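Stenstead Community Boards > Home and Household > Cleaning and Tidying

Litter picker or grabber for indoor use, and what to do about a carpeted table

Started by sofia_e

sofia_e
Joined: September
Posts: 20

I help look after the break room at our place and I have two questions that are really one question.

First, we have a large table in there covered in a blue-grey fabric, much like a thin carpet. It was put on to stop things sliding and to keep the noise down when people put mugs and tools on it. It does both of those well. It also holds on to every crumb. People have their snacks there, leave the packets, and by four o'clock it looks a mess.

Second, I have a bad shoulder and the table is deep. I can't reach the middle without leaning right over it. I would like a long-handled grabber for the wrappers and bags. The ones I have found are either meant for picking up litter outside or for getting a tin off a high shelf. Has anyone used one on a table top? Does it manage thin plastic?

Sofia Esteves

rerden_road
Posts: 62

I've used an outdoor one indoors for years. Get one with a metal shaft. The plastic shafts bend when you squeeze and the jaws go off to one side.

Thin plastic is fine if it is crumpled. If it is lying flat you have to come at it from the side and push it up into a fold first. On carpet that is easier than on a hard table, where the packet just slides away from you.

takeshi_i
Posts: 100

Agree with the metal shaft. I don't agree that you need a grabber for this. Take the fabric off. A wipe-clean table with a few rubber mats would give you the same grip and you could clear it with a damp cloth in a minute. You are buying a tool to get round a problem that the covering made.

As for reach, walk round to the other side.

sofia_e

I can't get round to the other side. I should have said.

The fabric is stuck down along the edges and it isn't mine to remove. I did ask. It has gone a bit loose over the middle so there is a wrinkle in it, and crumbs collect along that as well.

leonilde
Posts: 5

I would keep the fabric too. We had a bare table at work and you could hear every cup from down the corridor.

For the crumbs, a stiff brush and a dustpan held against the edge, always brushing one way. A rubber squeegee also works on short pile. The vacuum is best but you have to pick up the packets first or they go up the nozzle, so you will want the grabber in any case.

takeshi_i

A bin next to the table would do more than any of this. If people had to walk past a bin they would use it.

leonilde

There was a bin next to ours. They didn't.

vbrandao

Moving this along a bit. Sofia, what sort of things are left? It makes a difference. Boxes need a wide jaw. Sweet wrappers need a narrow one with rubber on it. The cheap grabbers have a wide jaw with hard teeth and they are hopeless with anything smaller than a crisp packet.

sofia_e

Mostly snack wrappers, carrier bags and biscuit boxes. Some of the boxes still have biscuits in them, so I can't just sweep everything into a sack. I have to look.

vbrandao

Then sort by hand what you can reach and use the tool for the far half. A full box of biscuits is too heavy and too smooth for most grabbers. You can drag it towards you across the fabric by hooking the jaw behind the end of it, and then pick it up properly.

Bags are the easy part. One thing to watch is to lift the bag and look under it before you squeeze, as small things hide in the folds. I lost a door key like that.

rerden_road

Dragging a box over carpet will wear the pile in the end.

vbrandao

It is cardboard. It will be fine.

rerden_road

I was thinking of the jaw, if it has metal tips. I have a pulled thread in the hall runner from doing just that. Put tape over the tips or buy rubber ones.

kosa_lane
Posts: 62

Check the handle before anything else. If you have a bad shoulder you may have a weak grip on that side as well, and some of these need a hard squeeze. Look for one with ridges on the handle so it doesn't turn in your hand. A wrist strap is useful too. You can let go and sort through what you have picked up without putting the tool down in the crumbs.

leonilde

I cut the strap off mine. It kept trailing in things.

kosa_lane

Put your hand through it and it won't trail.

sofia_e

Thank you all. I asked at Mendes in the high street and they had a long-handled tool on the hooks by the door, so it is now in the break room. Yellow handle with ridges, long silver metal shaft, thin yellow strap. We have a wrapper, a white bag and a blue biscuit box on the table to begin with. 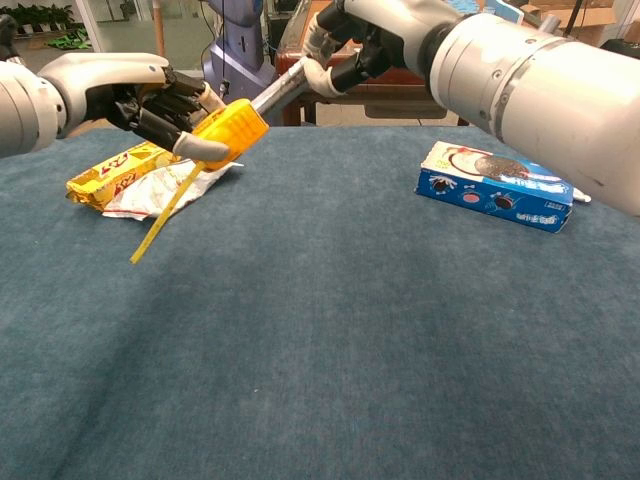
Reply from the Cleaning and Tidying moderator

Title edited to mention the table covering, as half the thread is about that. If anyone wants to carry on about bins, there is a separate thread for shared kitchens and break rooms.

vbrandao

The shaft looks a sensible length for a deep table. With a long one, try steadying it with your other hand further up. That takes the weight off the handle end, which should help the shoulder.

takeshi_i

I still say the fabric should go, but that is a decent handle. When the glue along the edge gives up, ask them again about rubber mats.

sofia_e

I will ask again. Until then I am going to do packets first, then brush towards the front edge as leonilde said, then vacuum along the wrinkle. Does anyone know if carpet tape would hold the middle down, or would it leave a lump?

rerden_road

Double-sided tape holds but you would have to lift the edge to get it in. I would leave it alone and vacuum it with the narrow nozzle.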